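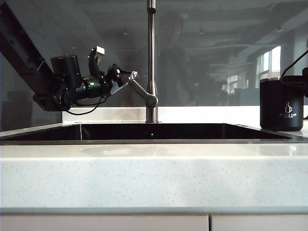 The Black Sink Kitchen in Faltby

By Iida Niskanen
June

I have been in love with this kitchen since the first morning I walked into it, and I finally get to show it off! It belongs to Edeltraud Voß, who cooked for 20 years in a galley so narrow that the oven door and the back door couldn't be open together. The new room is still modest in size, but she can roll out dough on one side while someone else does the dishes on the other, and they will even stay friends.

Edeltraud's list of wishes was short. She wanted a sink big enough for her roasting pan, a white counter all the way around, and a faucet tall enough to fill a stockpot without tipping it. Everything else was up for discussion, and we discussed it (a lot).

The sink
A wide black rectangle set into the white countertop. I was nervous about black and I take it all back – it looks wonderful against the white, and the inside has a soft sheen when light reaches it.

The faucet
Brushed stainless steel, with a good tall stem that goes straight up from behind the basin. We looked at black ones to match the sink and they disappeared completely. The steel gives your eye somewhere to land.

The joint and the collar
A little angled arm comes off the stem at a rounded knuckle, and there's a darker collar ring higher up. I could look at plumbing like this all day. Edeltraud thinks I need a hobby.

The ledge
Behind the basin there's a raised white ledge, and the base of the faucet stands on it. I love this detail so much! It keeps the faucet out of the main counter area and draws a neat line along the back of the sink.

The counter
White, white, white. Edeltraud had a dark counter in the old kitchen and says she once lost an earring on it for 2 days. Beets are the enemy now, and she chops them on a board with a deep groove cut around the edge.

The towel rail
We moved it twice. It ended up on the side of the island, right where your hand goes when you turn around from the dishes, and the linen towels from her mother fit on it folded in thirds.

The deep drawers
Pots at the bottom, bowls in the middle, lids standing on end in a rack at the top. Having lids you can grab with one hand is the kind of luxury I'd recommend to anybody with a drawer to spare.

The spice shelf
One jar deep, so nothing hides behind anything else. The labels are in Edeltraud's handwriting, mostly German, with a few in English for guests. There's a jar marked simply "NO" and I haven't opened it.

Bestia
Yes, the stockpot has a name. Bestia is a dented old giant who came from a restaurant sale, and the whole faucet conversation started with her. Bean soup for a crowd, plum jam in late summer, once a very large quantity of dumplings.

The Moldovan plates
Edeltraud brought these home wrapped in sweaters after a summer trip, and they get used every single day. I'm so glad she didn't hang them on the wall. She has 9 left and says that the missing ones had good lives.

The bread corner
The flour bin tucks under the counter and the scale stays out all the time. It's the one spot where she allows clutter, and it's my favorite place to stand with coffee – you're close enough to talk and far enough away that you won't be handed a peeler.

The window seat
A bench with storage under the lid, just long enough for two people who like each other. Cookbooks go inside, along with the good tablecloth and a bag of bags.

The lights
Warm bulbs over the table, brighter ones over the work side, and separate switches. Go by at seven in the evening with only the table lights on and the whole room feels like a little café.

The pantry door
Painted the same gray-green as the hallway. It took 2 sample pots and a few evenings of squinting, and I would have been happy with either, but Edeltraud was right about the darker one.

A few people have asked about cleaning a black sink. Her routine is a soft sponge, a squirt of dish soap, a rinse, and a dry cloth after dinner. Hard water spots do show up on a dark surface, and the cloth takes care of most of them. She gave up on the fancy sprays early.

Next I'm heading to a tiny laundry room with a very grand ceiling. I can't wait!

More galleries
A Pantry Built from Old Doors
The Hinau Cottage: Small Rooms, Big Windows
Open Shelves, Two Years Later
Refinishing a Kitchen Table for Under $200
Mudrooms We Love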